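Restar adds bedding and outerwear to storage trial

Restar has extended its household storage trial at Sipos to cover outerwear and bedding, the company said in March 2019. The furnished bedroom there has a bed, a white wardrobe and a two-level wooden step platform.
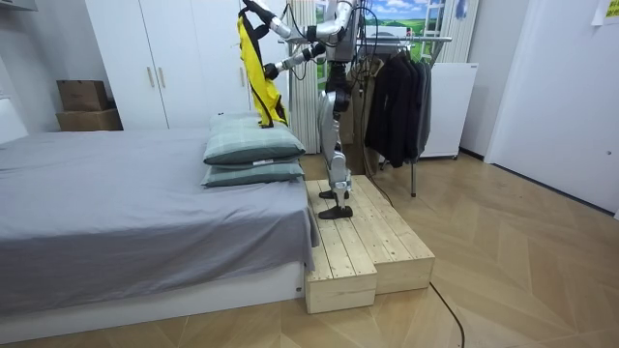
A yellow jacket or rain cover with black trim, held above two stacked plaid pillows. Photo: Restar

The item list now stands at 283, divided into four groups. Coats and covers are logged separately from bed linen, and each is assigned either a hanging or a folded position. Cillura supplies the storage labels. A second room is due to open in December.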